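Amley Driving School
Frequently Asked Questions

We get a lot of the same questions by phone and by email, and we never mind answering them, but we thought it might be a kindness to put the answers somewhere you can read them at eleven at night when you're lying awake thinking about parallel parking. If yours isn't covered, please do get in touch. We like hearing from people, even the ones who are only thinking about it. 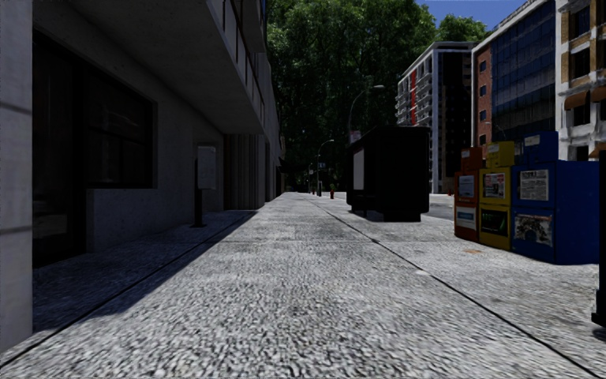
Bimska, July 16, 2019

I'm a grown adult and I've never driven. Am I too late?

Not at all! A good share of our students are well past their teens, and some have put off learning for decades because life got in the way or because somebody made them nervous in a parking lot once. Adults often make very careful students. You might need a little longer to relax your shoulders (nearly everyone grips the wheel far too hard at first), but we'll go at your speed and we have all the patience in the world.

What happens on the first lesson?

We pick you up, check your permit, and drive you somewhere quiet. Then you swap into the driver's seat and we spend a good while on the boring but lovely basics: seat, mirrors, belt, pedals, where your feet should be. After that you'll start the car, roll forward, and stop again, quite a few times. Most people are driving slowly around a quiet block before the lesson is over, and most of them come home grinning.

How many lessons will I need?

We wish we could give everyone the same tidy number. Our standard package is 10 lessons, and plenty of students take the road test at the end of it. Others add two or three more, especially if they don't have a family car to practice in between times. We'll tell you plainly how you're doing after each lesson, and we won't sell you extra ones you don't need. 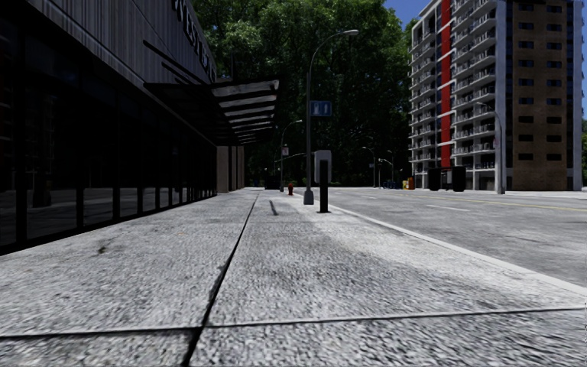

Can I learn in my own car?

We ask you to take at least the first few lessons in ours, which has a second brake on the instructor's side. Once your instructor feels you're steady, you're welcome to switch to your own car, as long as it's registered, insured for you as a learner, and has a current inspection. Bring the paperwork along that day, please, and have a look at the tires and lights before we arrive.

How much does it cost?

The 10-lesson package is $300, paid all at once or in 2 equal parts, whichever is easier on you. The first part is due when you book and the second before your sixth lesson. Students 26 and older pay exactly the same as teenagers — we get asked that more than you'd think. The fee for the road test itself goes to the state and isn't included.

Where will you pick me up?

Anywhere in Bimska or Cikberg, whether that's home, school, or work. If you live farther out, call us and we'll see what we can do. Sometimes it's simplest to meet partway, and a parent or friend can drop you off. Please be ready at the curb a few minutes early if you can manage it, so you get all of your lesson time.

What if I need to cancel?

Things come up, and we understand. Let us know a full day ahead and we'll move your lesson without any charge. With less notice than that we do have to charge for the lesson, though if you've woken up sick we'd much rather you stayed in bed and called us, and we'll be fair about it.

Do you teach downtown driving?

Yes, usually from the fourth or fifth lesson on. We start at a calmer time of day and build up from there. You'll practice looking well ahead, checking both sides before a turn, and giving way to people on foot, including the ones who step out with their eyes on a phone. It can feel like a great deal to watch at once, and we'll talk you through every bit of it until it starts to come naturally.

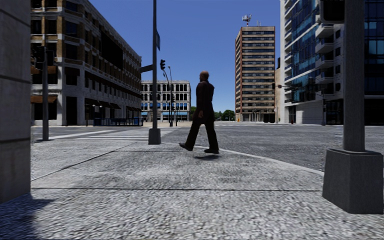 Watch for people on foot near every intersection.

What if I fail the road test?

Then you'll be in very good company, and you can try again. Bring the examiner's sheet to your next lesson and we'll work through it together, one item at a time. Quite often it comes down to something small, like a rolling stop or a mirror check that was a bit too quick. You don't have to buy a whole new package, either. Single lessons can be booked by phone, and we keep a few early morning spots open for people with a test coming up.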